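Six Months With Two Ways of Teaching a Robot Hand: Skastus Hand Tool vs. Hokora Glove Kit

Posted October 26, 2026

I've been promising this comparison since April, when the second kit showed up and I stopped having any free shelf space. If you just want the short version: I'd buy the Skastus hand-held gripper again tomorrow for kitchen tasks, and I'd borrow the Hokora gloves from a friend whenever fingers really matter. The long version has more grumbling in it.

A bit about what I do with these. I record kitchen demos, mostly pouring, scooping and moving things between bowls, and use them to train a small policy for a Tenbridge arm. My friend Matúš Krajčí does the training side and I do the part where you handle food for hours. So I care a lot about how a kit feels in the hand and how much junk footage I have to throw away afterward, and much less about the spec sheet.

The Skastus first. It's a hand-held gripper with its own camera, and you squeeze a trigger to close the jaws. Setup took me 24 minutes out of the box, and a good part of that was hunting for the right USB cable. The view from the camera is wide, wider than I expected, and you get plenty of whatever room you happen to be in along with the thing you're working on. I thought that would bother the training. Matúš says he likes it, so fine!

Where it really earned its keep was anything see-through. Clear tubs are miserable for most depth cameras I've tried, and the Skastus skips depth altogether and leans on the color picture. You do get glare off the walls, but the fruit inside still reads well enough to use.
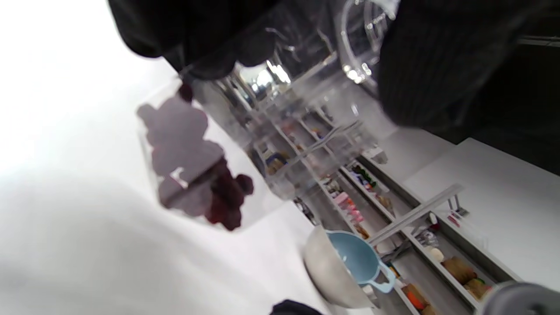 Berries down in the corner of the clear tub, with the measuring cup waiting in the mixing bowl.

Fogged plastic is the hard part of this task. The same berries look deep red in one spot and a washed-out purple-gray in another, and a policy that has only learned "red thing" gets confused in a hurry. More angles helped. I recorded 171 clips of berry handling with the Skastus over the first few weeks and kept most of them, a much better keep rate than I had with my old Chiriac gripper (which I loved, but the trigger spring was awful and my thumb still remembers it).

Complaints? A few. The trigger is stiff when the tool is new. The grip is sized for somebody with bigger hands than mine, and I ended up wrapping it in bicycle tape. The jaws are also only jaws – if your task needs a pinch and a push at the same moment, you have to invent some clumsy workaround, and then the robot learns your clumsy workaround too. The battery is good, though. I've never run it flat in one sitting.

On to the gloves. The Hokora kit is a much bigger commitment. You put on the gloves, strap on the wrist pieces, fasten the controllers to the backs of your hands, calibrate, stand still, calibrate again because you scratched your nose, and then you can start. My first calibration took 48 minutes. I've got it down a lot, but it has never become something I look forward to.

Mortimer Rosenthal lent me his set for the first month before I bought my own, and he warned me that the finger tracking would spoil me. He was right. You pick things up the way you normally would, and the recording has the thumb sliding along a rim or a finger tucking under a handle. For tasks with two hands it's a completely different world from the Skastus. Holding a bowl steady with one hand and scooping with the other feels natural within a few tries, and the recorded motion looks like a person did it.

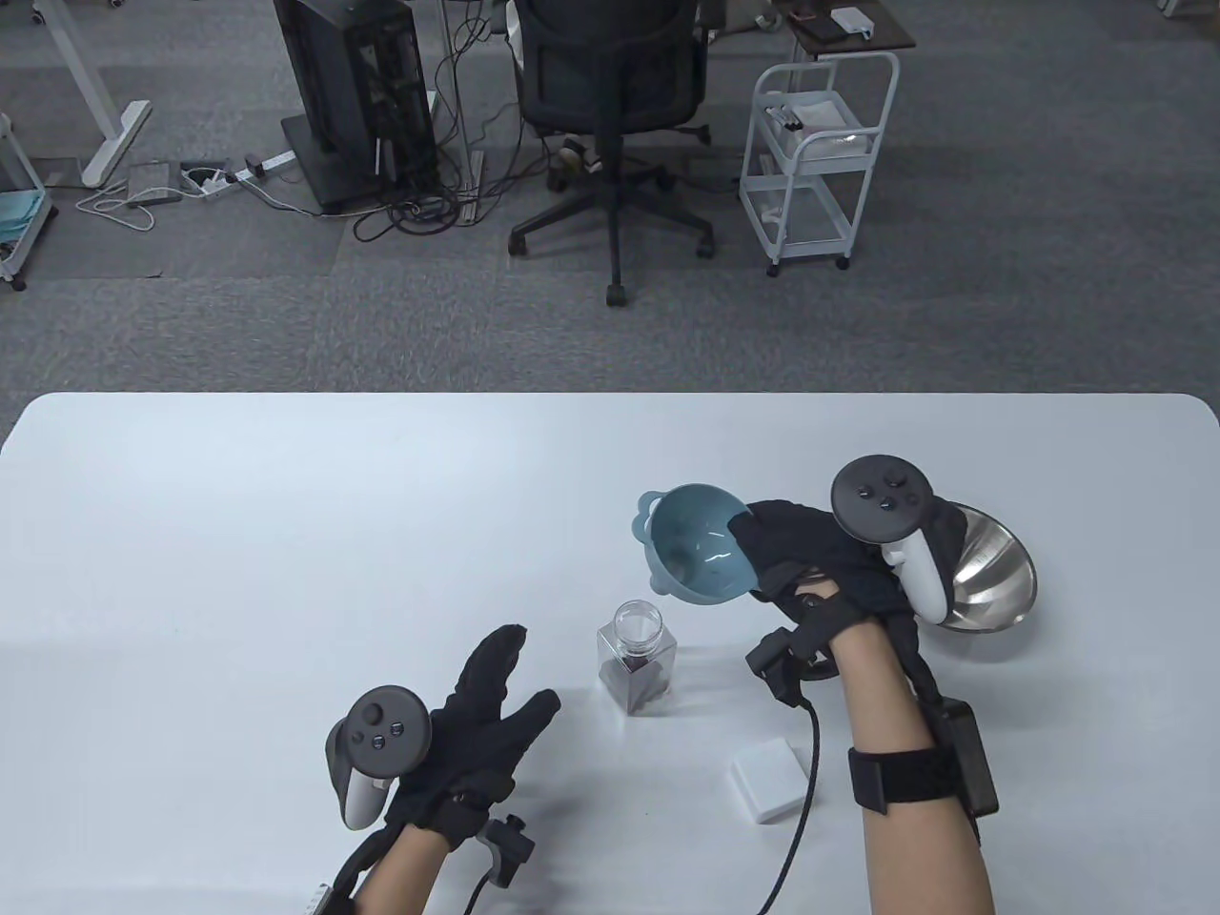 Comfort is where the Hokora loses me. Everything is fine for the first stretch and then the weight starts to tell, mostly at the wrists. The controllers ride on the backs of the hands with their rings sticking up, and the right forearm also carries a battery pack on a thick strap, so reaching over for something as light as a plastic colander means moving all that hardware along with your fingers. And there's the cable! It runs from the right glove down across the table between your arms, and I have to keep it in mind when I plan where small things go. I've learned to set up the table with a lane left open for it. A wireless version would get my money right away.

The gloves themselves are decent. They fit snugly, and they don't slide around when I grab a steel bowl. Fingertip feel is dull, about what you'd get from a winter running glove, so anything soft gets squashed until you learn to ease off. I wish the sizes ran smaller. I also wish washing them were simpler, because coffee dust gets everywhere and berry juice is worse.

Software is a draw, with both of them annoying in their own way. The Skastus app saves every clip as its own file with a name you can't change until later. Hokora's recorder lets you label as you go, which is lovely, but it stopped at 4000 frames on me more than once before I found the setting buried in a menu called "Session." Matúš had to write a little script for each to get the clips into the same format. Neither company offers one.

Support was quick from Skastus, a day or so each time. Hokora took longer but sent me a replacement strap without any argument.

If you have one arm with a simple gripper on the end, get the Skastus and a roll of bike tape. If you have two arms with proper hands, the Hokora kit is worth the fuss, and try to borrow one first so you know how your wrists feel about it. I'm keeping both for now. Next up is the new Chiriac, assuming they've fixed that spring.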